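Review: Promero Hand-Held Gripper, Finger Pad Set

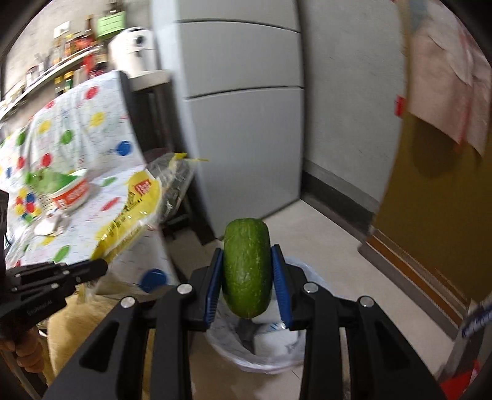
April
By Shaimaa Chraibi, Equipment Evaluation, Veremville

The Promero finger pad set is sold as a replacement part for hand-held grippers used in household manipulation work. Our office evaluated one set over 200 trials involving produce, kitchenware and packaged food. The review was requested after a fault at our Drimley site, in which a gripper fitted with these pads failed to release an item on command and then closed again while the operator's thumb was between the fingers. The operator had bruising and returned to work the same afternoon.

Grip quality is good. The ribbed pads hold rounded and uneven items securely, and avocados, which gave our previous flat pads considerable difficulty, were lifted and carried upright with little adjustment. Of the 200 trials, 159 were completed without any remark from the operator. Damage to soft fruit was limited to light marking, and only when the trigger was squeezed harder than the manual advises.

The remaining trials are the concern. In 18 of them the fingers opened late after the trigger was let go. Emmett Mbeki, who inspected the unit, traced the delay to the return spring. The new pads are thicker at the base than the originals and rub against the inner arm once the tool has been in use for an hour or so. The spring eventually overcomes the friction, and the fingers then move suddenly. It was this sudden movement that caught the operator at Drimley. The other incomplete trials were ordinary drops and misalignments, and we do not attribute them to the pads.

The printed instructions deserve criticism. They give no clearance figure for the base of the pad and say nothing about checking release before use. The fitting diagram shows the arm from one side only — the side on which the contact does not occur. A warning concerning fingers appears on the last page, after the cleaning advice.

Promero's support desk answered our report promptly and sent a second set. Its pads were slightly thinner, and we recorded no late release in 80 further trials. The packaging carries the same part number as the first, so a buyer cannot tell which version has been supplied.

We rate the pads as suitable for supervised use only. Sites that already have them should cycle the gripper empty before each session and withdraw any unit that hesitates on opening. Reports of late release should be sent to Gus Pettigrew at the Veremville office, with the set retained for inspection.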